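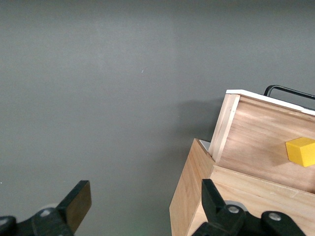 Der Werkstoffeinkauf bei Skiro arbeitet seit Februar mit neuen Annahmeregeln für Birkensperrholz. Der Leiter der Wareneingangsprüfung am Standort Emar, der namentlich nicht genannt werden möchte, bezeichnet die Umstellung als überfällig. »Wir hatten Lieferungen mit einer Holzfeuchte von bis zu 18 Prozent. Die Platten verziehen sich dann im Lager, und die Reklamationsfrist ist abgelaufen.«

Geprüft wird jetzt vor dem Entladen. Aus jeder Charge werden 6 Platten entnommen, gewogen und an drei Stellen gemessen. Liegt ein Wert außerhalb der Toleranz, bleibt die Charge gesperrt. Der Lieferant Pintér habe das zunächst abgelehnt, sagt der Prüfleiter. »Die Diskussion ging um die Messmethode. Elektrische Widerstandsmessung ist bei verleimten Lagen ungenau, deshalb gilt im Streitfall die Darrprobe.«
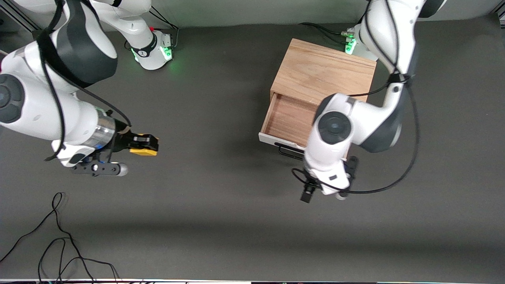 Erfasst wurden seither 746 Platten. Zur Ausschussquote äußert er sich nicht, wohl aber zum Aufwand: »Eine Darrprobe blockiert den Ofen über Nacht. Bei 3.000 Platten im Jahr ist das vertretbar, darüber bräuchten wir ein zweites Gerät.« Das Werk Zilmont übernimmt das Verfahren am 25. Mai, vorerst ohne eigene Darrproben.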